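Label the Bin, Not the Box
By Silvana Portela
Last updated in March

I have opinions about cardboard boxes, and my family has heard all of them! We did a big sort of the downstairs room this spring, the one with the metal ceiling and the dark stairs, and I came out of it more stubborn than I went in. My position is that every small thing in a house deserves a bin with a lid and a number on it.
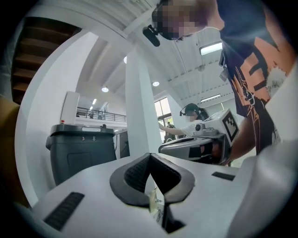
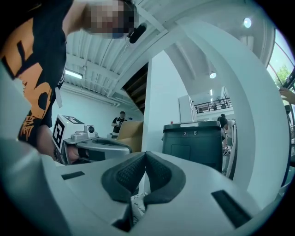
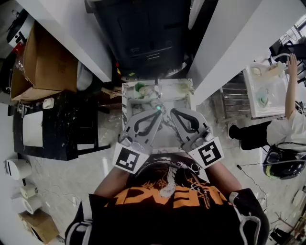 The case for numbers

I love a small plain 8 on the front of a bin. My friend Obadia Kirui is a words man (his lids say things like "cables and misc." in tiny handwriting) and we've argued over it through many cups of tea. Words go stale! You write "toys," somebody drops in a flashlight, and now the label is lying to you. A number just sits there and lets you change your mind, and I keep the list on my phone where I can fix it in 2 seconds.

And then there's the open cardboard box, which I will go on complaining about until I'm old. You set one down with its flaps up and it starts collecting. A green-haired figurine, a receipt, a charger from a phone you sold. By the end of the month it's furniture. Kheri, my cousin, kept one by his front door for 5 years and painted around it.

I do allow one exception, and that's a tray. A shallow tray for the little figures and odds and ends is fine by me, and I'd even say necessary, so long as it gets emptied before bed. Mwajuma Kioko thinks I'm too soft on trays. She may be right, but she also keeps her spare buttons in a soup pot, so I'm going to keep my tray and she can write her own essay.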